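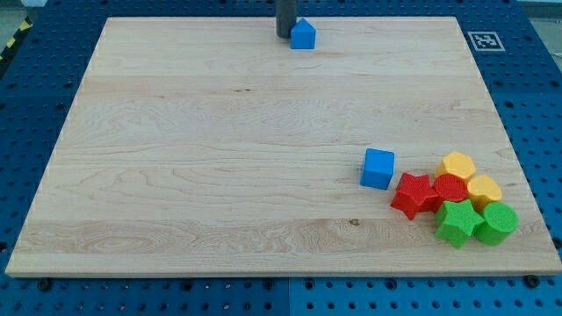 I put off buying a card scraper for years. It's a flat piece of steel with no handle and no moving parts, and I figured my sander had me covered. Then I picked up the Studanis scraper set at a swap meet in May, and oh boy, I've been scraping everything in the shop ever since!

The set has a straight scraper, a curved one and a little burnisher for turning the edge. Mine came in a canvas roll that smells like a tackle box (I've gotten used to it). The steel is on the thin side, so it flexes easily under your thumbs, and on maple with swirly grain it's wonderful. My hand plane used to rip chunks out of stuff like that. The scraper takes off shavings like tissue paper and leaves a surface I'd have needed two or three grits of paper to get.

Learning to turn the burr took me 11 tries. The instruction sheet shows one tiny drawing and tells you to "press firmly," so look elsewhere for help with that part. Once it clicked, a fresh edge lasted me through a whole cutting board and most of a shelf.

A few gripes. The steel gets hot, hot, hot, and you'll want tape on your thumbs. The curved one is a bit small for bowls, and I like my old Rathnayake burnisher better than the one in the roll, mostly for the longer handle.

Small knots are no trouble if you skew the scraper and go light. Glue lines, same thing. I still sand end grain, and I still use the sander on plywood.

I'd buy it again tomorrow, smelly roll and all. Next up is the thicker one from Kindeo, for flattening a bench top.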